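五月 工作记录：下半年设备采购

下午三点跟组里把采购清单又过了一遍，比上个月清楚多了，挺高兴！先把结论记下来，省得下周又翻聊天记录。

灵巧手：Skuvton 和 Dranedus 两家都报了价。Skuvton 的交期是7周，Dranedus 要10周，但后者手指可以单根更换，备件也能拆开买。我个人偏向 Dranedus（坏一根指头就整只返厂的日子真不想再过了）。还没问清楚的：腕部法兰的孔位能不能直接对上现有的臂，对不上就得另做转接板，转接板的钱目前没列。

算力：仿真这边再加一块卡，先不换整机。渲染排队太久，大家意见一致。

耗材：指尖软垫、线缆、急停按钮，走 Wallner 的老账户，这一批合计1,641元，已经填单。指尖软垫多要了一包，磨得快。

保修：两家标配都是24个月，延保先不买，等第一只手用熟了再说。

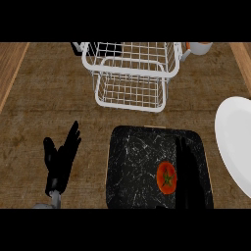 实物台面的预算我想跟着 Zornance 项目的仿真场景来定，场景里有什么就买什么，这样迁移测试的时候少一个变量。厨房这一套其实花不了多少：白色双层铁丝沥水架，橙色把手的白杯子，白盘子，再加一块黑色大理石纹的砧板。麻烦的是那把刀，几乎全黑，放在黑砧板上很难分出来，所以深度相机我想上高一档的，这笔差价值得申请。番茄好办，买仿真道具，形状颜色挑接近的，还不会烂。真刀先不进清单，用钝的训练刀代替，颜色照旧选黑的。

待办：
问 Dranedus 法兰图纸，顺便问单指备件价
相机两档各要一份报价
沥水架量好尺寸再下单，别买大了
转接板找机加工那边估个价

要是法兰能直接对上，省下来的钱我想再添一套指尖触觉传感器，想想就手痒！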